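The Ferry Accounts

Leonie Buschmann came to Skarngate in October to close the ferry office. The company had given her 11 days and a room over the bakery. The last boat to Tonasach had gone at the end of summer, and there would not be another.

The office was one room with a stove and a counter. She began with the ticket stubs, which were tied in bundles of 100, and put them into sacks for burning. It rained most mornings. Old Tse from the harbour came in at ten to sit by the stove.

"You'll want the goat book," he said on the second day.

She asked what the goat book was. He pointed to a shelf behind the door. It was a green ledger, and it listed every animal carried over to the island, with the owner, the weather and the fare. One goat had crossed 14 times. Beside its last entry someone had written "no charge".

"Whose was it?" she asked.

"My sister's. It didn't like it over there. It didn't like it here either."

Prornum, the firm that had bought the boats, wanted the accounts and nothing else. Leonie typed a list of what was to be sent and what was to be destroyed. She typed "green ledger" and looked at it for a while, then took it off the list.

On her last afternoon she raked out the stove and locked the door. Tse was waiting on the step with his collar up. She gave him the book and he put it inside his coat.

"They'll have it all on a computer now," he said.

"I expect so," said Leonie, and they walked up the hill to the bus. 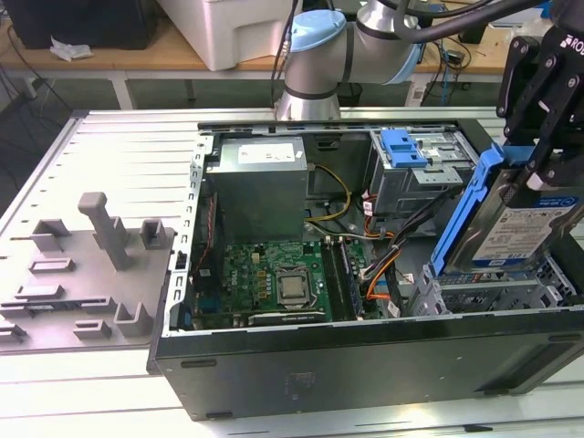
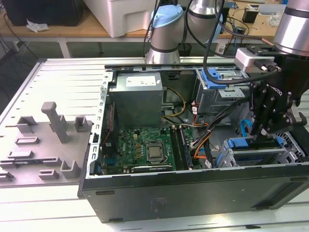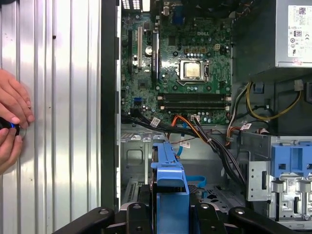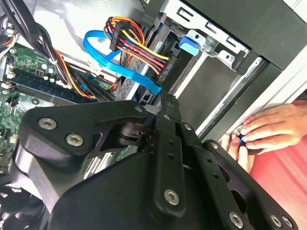
Illustrations: the inside of a desktop computer, four views.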